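Reading time: 6 minutes

Office Practice, Unit 4: The Working Desk
Handout to accompany the second lecture
Prepared by Flurina Gisler, Drarnier Institute of Administration

Purpose of the unit

This handout covers the arrangement of a single desk used for clerical work. Students should read it before the practical session in Room 29 and bring a sketch of a desk they use regularly, at home or at work. The sketch need not be to scale, but it must show the position of every item that stays on the surface overnight.

The unit follows from the material on filing. Papers that leave the desk belong to the filing system. Papers, cards and small objects that remain on the desk belong to the person seated at it, and the arrangement should be clear enough that a colleague can take over the seat for an afternoon without instruction.

1. Zones of the surface

For teaching purposes the surface is divided into two zones. The near zone is the area a seated person can reach with the elbows close to the body. The far zone is the area reached by extending the arm. Anything handled many times in an hour should be in the near zone. Anything handled once or twice a day may be in the far zone or in a drawer.

Near and far are always judged from the chair of the person working. A desk used from both sides, as at a reception point, has two near zones, and these should be planned separately. Students often place a visitor's form or pen within their own reach and well outside the visitor's. The sketch should mark both chairs where two are in use.

2. Compartments and small items

Small items are kept by type, one type to a compartment. Mixed compartments are permitted only for items that are always used together, such as stamps and the pad that serves them. Compartments should be narrow enough to hold their contents upright. Where the contents fall over, the compartment is too wide or too empty, and a partition should be added.
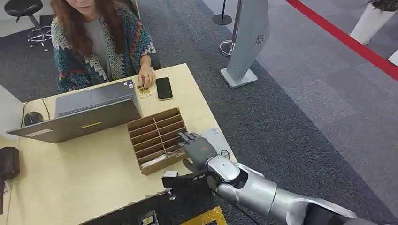

Organizers for the desk top need not be costly. The Lurnico tray recommended in earlier editions of this handout is no longer required, and students may use any divided box that stands firmly by itself. Cardboard is fully acceptable for light contents, and the brown organizer beside the laptop, with its rows of narrow compartments and thin partitions, follows the pattern intended for the exercise. Cardboard should be replaced when the partitions begin to lean. It should not be used for liquids, and heavy items such as hole punches should be stored elsewhere.

3. Flat items

Cards, slips and telephones share one difficulty: they lie flat and are easily covered. A card placed on the desk for immediate use should lie by itself, with a clear margin on every side. When its use is finished it returns to its compartment. A card left flat at the end of the day is treated as misfiled, and the Gebru checklist asks students to record it as such.

A telephone that is not in use should have a regular place. The choice of place matters less than keeping to it — a phone moved several times in a morning will sooner or later end up under a folder.

4. Cables

Cables should leave the desk by the shortest route that does not cross the writing area. A mouse cable normally runs to the side or the back. Short cables belonging to handheld devices should be coiled loosely when the device is put away. Cables should never be wound tightly around the device itself.

5. Practical exercise

Working in pairs, students will clear a desk completely and rebuild it according to sections 1 through 4. One student sits and works through the Pladeck task sheet while the other records each reach into the far zone. The roles are then exchanged. A written comparison of the two records, no longer than two pages, is due at the following session. Late work is accepted only by arrangement with the instructor.

Required form: 2263, Desk Survey
Optional form: 2059, Shared Desk Agreement

Comments

M.T.: Is the sketch to be handed in with the comparison, or kept by the student?

Flurina Gisler: Please hand in both. The sketch will be returned.

Reception_desk: We rebuilt our front counter using section 1. The visitor side had been neglected for years, and the pens are now where people can reach them.

K. (evening group): May we use a shoebox with partitions glued in?

Flurina Gisler: Yes, provided it stands firmly.

Related items

Unit 3: Filing by Subject and by Date
Unit 5: Shared Desks and Handover Notes
Gebru Checklist, June revision
Drawer Storage: Supplementary Reading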